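Caregiving | Rare Disease | Features

The Long Middle

When Farzana Lashari's husband was told he had primary progressive aphasia, he was 58 and still managing a print shop. He had been losing words for two years by then. At first it was the names of suppliers, then the names of paper stocks, then the word for the machine he stood next to all day. His doctor had treated him for stress. A dentist had suggested hearing trouble. The couple had paid for a hearing test and a set of aids he did not need.

Primary progressive aphasia, usually shortened to PPA, is a condition in which the parts of the brain that handle language slowly break down. It is different from the aphasia that follows a stroke, which comes on suddenly and often improves. With PPA the loss is gradual and there is no treatment that stops it. In the early years, memory and judgment can stay mostly intact, and that is one reason it gets missed. A person who can drive, balance a checkbook and beat his brother at cards does not look sick to most people.

Lashari kept a notebook through this period. She wrote down which words had gone and what he used in their place. "Thing" came first, then pointing. By the second year he had a set of gestures the two of them understood and their sons did not. She says the notebook was for the neurologist, but she kept writing in it long after the appointments thinned out to two a year.

She left her job at a school district office in March of the third year. The family lost her health plan and moved to his, which ended when he stopped working five months later. She spent most of that summer on the phone. Disability paperwork asked her husband to describe his symptoms in his own words, and he could not. She filled out the form for him, and it came back because the signature did not match the handwriting.

"I was good at forms," she says. "That was my job for 14 years. I kept thinking about people who weren't."

That thought became Umunum, a small peer group for families of people with PPA and related conditions. It started as a phone list. Members call one another on a rotating schedule, and new families are matched with someone who is two or three years further along. There is no fee. The group has 252 member households, most of them in the Midwest, and 39 people trained to take first calls.

Training takes one weekend and a follow-up session. Ľubica Machala, a retired speech-language pathologist, runs both. She spends the first morning on what not to say. Callers are told to avoid advice until it is asked for, and to stay away from comparing one person's decline with another's. The rest is practical. Which records to gather before seeing a lawyer. How to ask for a power of attorney while the person can still show that he understands it. What a communication book is and when to begin one.

Machala feels strongly about the last item. A communication book is a binder or set of cards with pictures and short phrases that a person can point to. Families tend to put it off because starting one feels like giving up. She tells them to begin while speech is still fairly good, so the person can choose what goes in. One man in the group wanted three pages on fishing and nothing on food. His wife added food later, at the back.

Group members also made a wallet card that says the person carrying it has a language disorder, understands what is said, and needs extra time. Umunum printed 2,551 of them in the first run and mailed them out from Lashari's dining room. Pharmacies and bank branches have been the most common places to use one. A bus driver in her own town now keeps a spare taped up near the fare box.

The group has limits, and its members are open about them. It does not offer respite care or money. It has no staff. Two calls out of three come from wives, and husbands who call once often do not call again. Machala has tried a separate evening line for men, with modest results. There is also little for teenage children of people with early-onset disease, who may be dealing with a parent's decline and college applications in the same year. A pilot with 12 teenagers is planned, run by text message, which is how they asked for it.

Lashari's husband no longer speaks. He lives at home, with an aide on weekday mornings. He still likes to walk to the hardware store and look at the tools, and she goes with him, a few steps behind. The notebook is in a kitchen drawer. She has lent it out twice, both times to women whose husbands had just been diagnosed, and both times it came back with a note tucked inside. 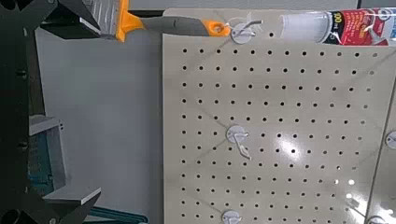
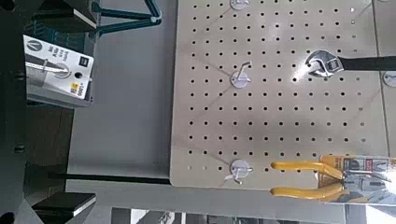

Tools and pegboard hooks
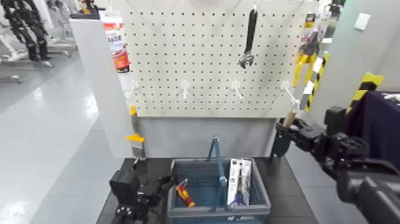 Can a person with PPA still benefit from speech therapy if the condition can't be stopped?

Many people find it useful, especially early on. Therapy can help a person hold on to words that matter most to them, such as family names, and it can prepare the household for other ways of communicating. Ask for a speech-language pathologist who has worked with progressive conditions, as the goals differ from those used after a stroke.

Contact Us | © Umunum Family Network. All rights reserved. | Back to top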